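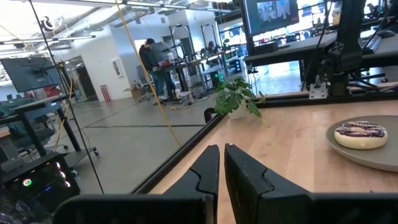 Ndung'u had asked, on the first morning, why anyone would bother to collect failures on purpose, and the question deserves a longer answer than it got that day. Most of us come to robot learning believing that a good demonstration is a clean one. You take the arm over to the donut, you close the fingers, you set the thing down where it belongs, and you keep the recording. If you fumble, you throw the recording away and start over. I taught it like that myself for years!

Library > Robot Learning > Part Two > Chapter 6

Chapter 6. Learning from the Recovery

This chapter is about what happens when we stop throwing the fumbles away. The method goes by the name Cliturent, and the idea behind it is an old one from teaching people to drive – you learn a good deal from drifting toward the edge of the lane and being shown how to come back. In Cliturent the person guiding the arm steers it slightly wrong, on purpose, and then corrects. Only the correction is used for training. The drift is cut out, so the arm never learns to copy it, but the policy still gets to see the world from those awkward spots it would otherwise meet for the first time alone.

We will work through one comparison in some detail, and I'd ask you to be patient with it. The Caris group recorded 28 demonstrations of moving a toy food item from a plate, using the wrist camera view. Of these, 14 were clean and 14 contained a drift and a recovery. Two policies were trained. The first, called Mileo in the tables, saw a clean set of the full size, with extra clean runs recorded to make up the number. The second saw the mixed set. Both had the same network and the same training time.

When the item started where the demonstrations had put it, you could hardly tell the two apart. Moved a hand's width to one side, Mileo tended to close its fingers on air and carry on as though it were holding something (anyone who has run a cloned policy will know the feeling). The mixed policy missed too, but it often backed up and tried again.

Before you read on, try sketching what the wrist camera would show just before a miss and just after one. Keep the sketch. We come back to it in Section 6.3, where we ask how large a drift should be and when it stops being useful.

Join our newsletter to hear when new chapters are posted. You can unsubscribe at any time.

Comments

reader_tk: Is the cut between drift and correction made by hand? I tried it with a velocity threshold and lost half my good data.

Palm Grove: Used this with my class in September. They liked the sketching part, though we ran out of time for 6.3.

mossy: Table 13 still has the columns swapped in the download version.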